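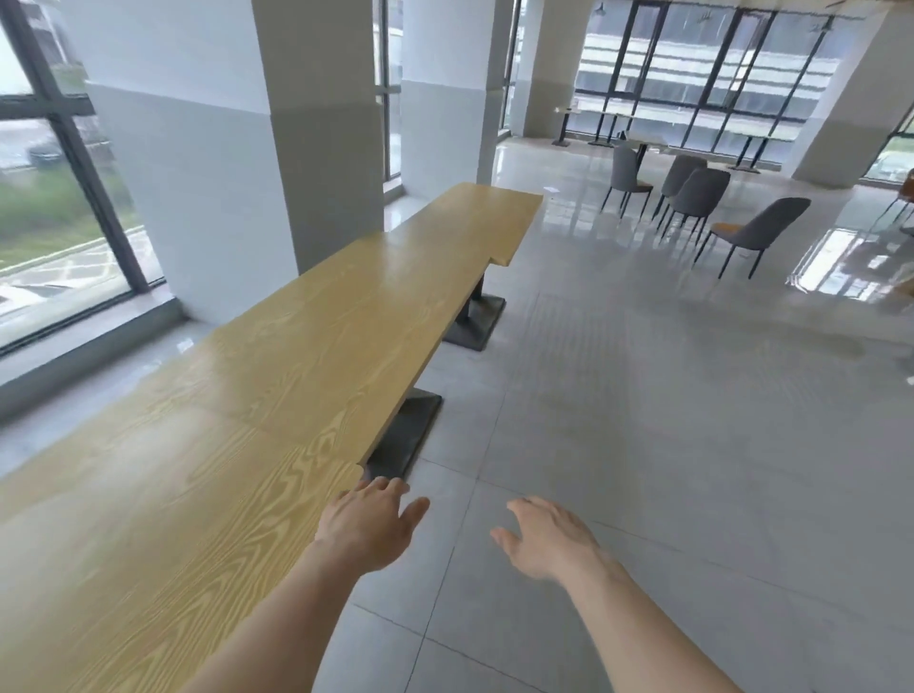
Máquinas ainda não fecham sozinhas o turno de limpeza de um refeitório

Kasun Khan
9 de dezembro de 2021

A Cludadgate divulgou os resultados de uma avaliação de sistemas automáticos em tarefas de arrumação e limpeza de espaços de refeição coletiva. O ensaio decorreu em setembro e incidiu sobre quatro tarefas: recolha de lixo do pavimento, levantamento de recipientes deixados nas mesas, limpeza de tampos e reposição de cadeiras. Segundo o relatório, nenhum dos sistemas avaliados completou as quatro sem intervenção humana.

Foram registadas 1749 tentativas. Em 1000 delas a tarefa foi dada como concluída pelo critério do protocolo, que exige o objeto no destino correto, sem queda e sem contacto não previsto com o mobiliário. As restantes dividem-se entre falhas de deteção, falhas de preensão e interrupções pedidas pelo operador. O documento não publica a repartição por fabricante.

A Kernen forneceu a base móvel e a Devadiga o software de planeamento de movimentos. A referência humana foi obtida com pessoal de limpeza habituado a este tipo de sala, a trabalhar ao ritmo normal e sem instruções adicionais.

Limpeza de tampos

É a tarefa com melhor desempenho. Um tampo comprido e desimpedido permite uma trajetória contínua, com a força de contacto regulada ao longo do eixo da mesa. As dificuldades concentram-se nas juntas entre módulos: um desnível de poucos milímetros basta para o pano prender ou para o controlador interpretar a resistência como obstáculo e parar. O protocolo permite uma única retoma automática. À segunda paragem, a tentativa conta como falhada.

O veio marcado de alguns acabamentos em madeira clara também interfere com a deteção de manchas. O classificador assinalou sujidade onde havia apenas padrão, e o sistema repetiu passagens sem necessidade. O efeito é um ciclo mais longo, sem prejuízo do resultado final.

Recolha do lixo leve

Os copos de papel e os guardanapos amarrotados são o ponto fraco. Um copo tombado rola ao primeiro toque mal centrado e deforma-se com a pressão que uma garrafa suportaria sem dano. O guardanapo não tem geometria fixa, e o ponto de preensão tem de ser recalculado a cada tentativa. Sobre ladrilho cinzento-claro e brilhante, o papel branco oferece pouco contraste, e os reflexos das janelas geram falsos positivos.

Um operador humano resolve a mesma situação com um olhar e duas mãos, frequentemente enquanto decide já o objeto seguinte. O relatório aponta essa sobreposição entre perceber e agir como a principal diferença de produtividade, acima da velocidade do braço. Na sala abaixo há um copo branco de lado no chão, junto de um guardanapo, e outro copo, castanho, de pé mais à direita – dois casos que o protocolo trata como categorias de preensão distintas.
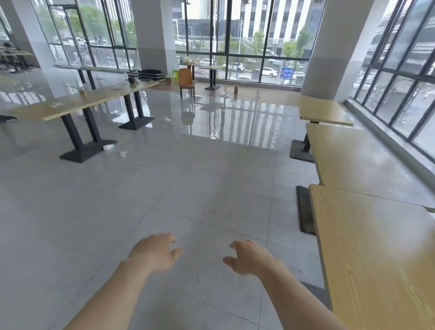
Reposição de cadeiras

Empurrar uma cadeira para o lugar é viável com a base móvel, desde que as pernas estejam livres. As pernas metálicas finas e escuras são mal captadas pelos sensores de profundidade, e as cadeiras próximas umas das outras tendem a ser segmentadas como um só objeto. Os pés centrais das mesas reduzem ainda o espaço de manobra, uma vez que a placa de apoio assenta no chão e fica fora do campo do sensor superior.

Supervisão e custos

O ensaio previa um supervisor por máquina. A Cludadgate considera que o modelo só se torna defensável com um supervisor para quatro unidades, valor que não foi atingido em nenhuma sessão. A configuração mais favorável obrigou a intervir, em média, a cada 8 minutos – demasiado para libertar a pessoa para outra função. O custo de aquisição ficou fora da análise, tal como a manutenção.

Próxima fase

A segunda fase será coordenada pela Rallach e ficará limitada à recolha de recipientes e à limpeza de tampos. O lixo no pavimento permanece atribuído ao pessoal. Está prevista uma alteração ao protocolo para distinguir copos vazios de copos com líquido, critério ausente da primeira versão e responsável por parte das interrupções. O calendário não foi divulgado.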